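Setting the Small Table

Spyros Vasić sold dining furniture in Mostton for 11 years before he moved to Rurklow and gave up the big table. His new place had room for one small square top, and everything he did at home had to fit on it: breakfast, bills, parcels, the odd repair.

"I used to have space for 2,000 things and could never find the tape," he says.

His method is simple. Boxes go to the far side, where they can stand without being knocked. A plate goes to the right, close enough to reach. Small items stay in a row near the front edge, and anything that hasn't been used by evening goes back in a drawer. 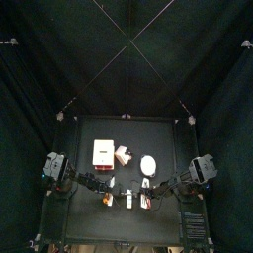
Color matters more than people expect. Vasić likes a matte black top, which he first saw in the Papadopoulos showroom on Dirkberg Street. White china is easy to find on it, and so is a pale carton. Dark things are harder. He has lost the same black pen cap 3 times and now keeps it in a saucer.

He is less strict about boxes. A carton can stay out for as long as it's in use, though he won't stack one on another. Stacks, he says, are where the mail goes to die.

The classes he gives at the Rurklow library cost $29 and start again in December. Students bring whatever is on their own table at home, in a bag, and spend the first hour deciding where it goes.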